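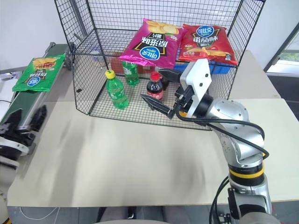 Chips up top, drinks below. The magenta bag already hangs over the front of the shelf.

Wire Racks for Snacks: Do They Earn the Space?

I have never been sold on the black mesh rack as a cure for snack clutter. Droviva lists theirs as an "all-day pantry," and the Wernov catalog shows one with every packet standing up straight. Mine have never looked like that for longer than a lunch break. Still, a reader at the Drandov office swears by the things, so I gave it some thought.

The top shelf
Two bags of Chinese chips, both 可比克. The red one says 番茄味, tomato flavor. The magenta one says 原滋味, the original. Puffed-up bags don't stack and they don't stand, so they lie at whatever angle they please. A shelf with a lip would help. I'd pay for the lip before I paid for the grid sides.

The bottles
Green ones toward the left, cola farther right. The green bottle with the yellow cap seems to lean a little, and I blame the wire floor. Round bases and thin bars have never gotten along. Escobar sells a plastic liner for 28 dollars, and I can't see how a sheet of plastic gets to 28 dollars.

The back row
Red packages and something bright blue, way in behind the drinks. To me that's the weak point of any two-level rack. Whatever goes in the back gets eaten last, or gets found in March.

The open front
One thing I'll give it: you can reach straight in, top or bottom, with no door to swing. Whether that's worth a big piece of table is another question. I had a cardboard box that did nearly the same job.

Posted 10/13/22. Comments are open until we hit 47, same as always.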